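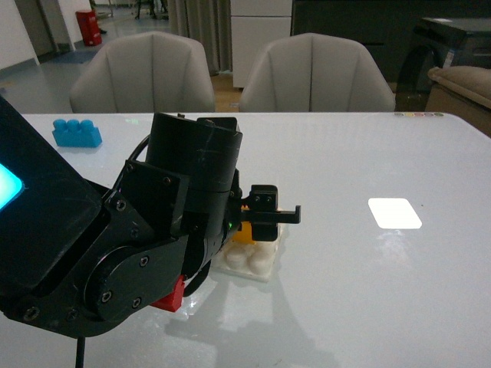

Black arm above a glossy white tabletop

Home Services Our Work Tips Contact

Getting the house ready before the builders come

At Vivberg we make small extensions, new kitchens and attic rooms. Many customers ask what they should do in the weeks before we start, so I have collected my answers on one page. Some of these tips I learned when my own kitchen was opened up in March and I had to live with the dust like everybody else.

Rooms and furniture

Begin with the room next to the work and not with the room where the work will be. Most people empty the kitchen very carefully and forget the hallway, and then the hallway is where the bags of plaster stand for three weeks. Take down the coats, the mirror and the shoe rack.

Take pictures off all walls that share a side with the work, also on the other side of the wall. Hammering travels far in an old house. One customer in a brick row house lost a plate that was hanging two rooms away.

If a wardrobe is too heavy to move, empty it anyway, close the doors with paper tape and cover it with a sheet that reaches the floor. Use painter's tape on varnished wood, never the brown packing tape. I pulled the varnish off my mother-in-law's cabinet with brown tape and she still shows the place to visitors.

Boxes: write on the side, not on the lid. When they are in a stack you can't read the lid. Write what you will need first in another color. My colleague Hongjun Cao writes the room on two sides and the contents on one, and I have copied this from him.

Dust

Plaster dust is very fine and goes under doors. A plastic sheet with a zipper is good for the door that people must use. For a door that nobody needs, tape it closed all around, including at the bottom, and leave it closed until the sanding is finished. Do not open it "just for a minute" to find the iron.

Close the heating and air vents in the work room with cardboard and tape. Switch the system off first, and ask your builder if it can stay off during the sanding days. Write on a piece of paper which vents you covered and put the paper on the refrigerator. In autumn you will not remember the one behind the sofa.

Wet cloth, not dry cloth, for the first cleaning. A broom only lifts the dust and it comes down again in the evening. A household vacuum cleaner is also a bad choice for plaster, it fills the filter and the motor gets hot. Rent a shop vacuum with a fine filter for a day, or ask the crew if they can leave theirs.

Floors: cardboard sheets are better than plastic film where people walk. The film is slippery, and small stones hide under it and scratch the boards. Sweep the floor before you lay the cardboard, then tape cardboard to cardboard and as little as possible to the floor.

A kitchen for the time without a kitchen

You need a table, a kettle, one electric hot plate, and water. The water is the difficult part. If you must wash dishes in the bathroom, put a folded towel in the bottom of the sink, both for the plates and for the enamel. A plastic tub with two handles makes it easy to carry everything there and back.

Cook and freeze before the start, in flat portions. Flat bags become warm quickly and they stand in the freezer like books. I made 24 portions of soup and stew and it was enough, although my children asked for anything else after the second week.

Do not connect the kettle, the hot plate and the heater to one power strip. Use different wall outlets, and if the fuse goes, tell the electrician and don't only switch it on again.

Keep a small box with these things where no one will pack it: scissors, can opener, light bulbs, matches, medicines, phone charger, the spare key, a roll of trash bags.

Measuring and ordering

Measure the doors and the stairs before you order anything large. The narrowest place is often not the door but the turn after the door, or the handrail. Aiguo Shao, our carpenter, cuts a piece of cardboard in the size of the box and walks it through the house. It looks a little silly and it works well. For one customer the front door was 32 inches wide and the refrigerator in its box was wider, so we had to take it out of the packing on the sidewalk in the rain.

Order tiles all at once, with extra for cuts and breakage, and compare the batch number on every box when they arrive. The same tile from another batch can be a little more yellow, and you will see it only when it is on the wall. Keep some whole tiles after the job. Store them standing on the edge, in the dry.

Look inside the boxes on the day of delivery, also when the outside is perfect. Take a photo of any damage before you sign.

Paper and money

Ask for the schedule on one sheet and hang it up. Ask which days are loud, which days are without water, and who has the key. It is allowed to ask again — a good builder will not be offended.

Write down every change you agree on, even a small one, with the price, and send it by e-mail the same evening. A customer once moved one outlet and one lamp during a chat by the door, and later a bill of $676 surprised her. The bill was correct, but we should have written it down for her before, and since then we always do.

Keep the receipts and the manuals in one envelope. Put in also the name and number of the wall paint. Photograph the open walls with the pipes and cables before they are closed, and hold a folding ruler against the wall in every picture. When you want to hang a shelf some years later you will be glad to have them.

Neighbors

Tell them early, and give them a phone number. A note in the mailbox is fine, but ringing the bell is better. Say when the loud days are and where the dumpster will stand. In our area we don't drill before 8 in the morning, also when the town rules would permit it.

Children and animals

Cats go into open walls. Count on it. Put the cat in a room with a closed door and a sign on the outside, or with a friend, until the boards are up. For small children, make a line of tape on the floor that they are not allowed to pass, and let the crew know about the line too.

At the end

Walk through the rooms in daylight, with the builder, and once more alone in the evening with a lamp held flat along the walls. Open every window, door and drawer. Run all the taps for a few minutes and then feel under the sink with a dry paper towel.

New plaster needs time, so leave a hand's width between the furniture and the wall for the first 30 days, and open the windows wide twice a day for a short time.

If you have a tip that I forgot, please send it to me by the contact page and I will add it.

Haiyan Hou, Vivberg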